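Home Opinion Local Culture Letters

Opinion / Household

Stop giving your clothes away so fast

By Leen Semaan
January

Every winter the advice columns tell us to clear out the closet. If you haven't worn it in a year, out it goes. I followed that rule for most of my thirties, and I think it is bad advice.

The rule assumes a year is a fair test. Mine had a new job in it, a mild winter and a broken wrist. I gave away a heavy coat that March and paid 31 dollars for a worse one in November.

It also assumes somebody wants what we drop off. My cousin Anjani Wibisono sorted donations at the Kunness thrift store for two winters. On a busy weekend they took in 2,000 pieces and put a small share of them on the racks. The rest was baled and sold by weight. She stopped donating anything with a stain after that.
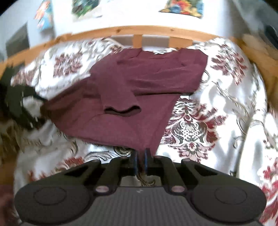
What I do now

I keep things longer and look after them better. Knits get folded, never hung, and go on a shelf where I can see them. I mend in front of the television. A loose cuff takes 12 minutes, and I am slow.

I do get rid of clothes. If a thing no longer fits and I know a person it would fit, I ask that person first. Tala Farah down the hall has two of my sweaters and wears them more than I did.

The closet is fuller than the columns would like. The door still shuts.

Filed under: Home, Clothing, Thrift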